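Ticket 3296 – Newsletter signups not reaching the Lundel mailing list
Opened September 5, 2025
Status: waiting on customer

Hi again! So I run the marketing for Rellmont (small drinks shop, one store, one website) and our spring campaign list has stopped growing. The signup form on the landing page still says thanks and shows the confetti, but in Lundel the list has been stuck at 80 contacts since May. I had 28 test signups go through the form this morning and none of them showed up.

What I've tried so far:
Logged out and back in. Same.
Swapped the form for the plain one with no coupon code. Same.
Turned off the Mateos popup, thinking the two were fighting over the email field. Same, and now I miss the popup.

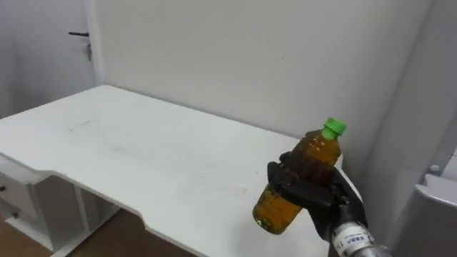 Bottle with the green cap

Update, after lunch: I dug through the settings and found the form is tagged "Roltedness", the name of our old campaign – I archived that one when we changed the offer. Could signups still be going there? I opened the archive and it only shows me a gray bar and "no preview", so I can't tell. I also waited the 60 minutes your help page mentions for a sync and refreshed a bunch of times (probably too many, sorry!).

Second update: pointed the form at the new list, saved, and signed up with my own address. It landed in the list in seconds! So new people are fine now. I still want the old ones back, though, they were promised a coupon.
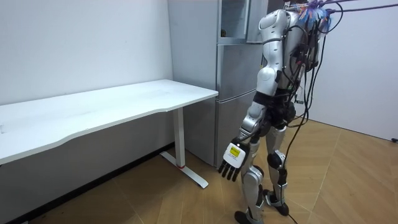

Can contacts be moved out of an archived campaign without sending them the welcome email twice?
Restore the campaign first, then export its contacts and import them into the new list with "skip welcome series" checked.

Great, I'll do the export tonight and write back here with the count before I import anything. Please keep the ticket open till then.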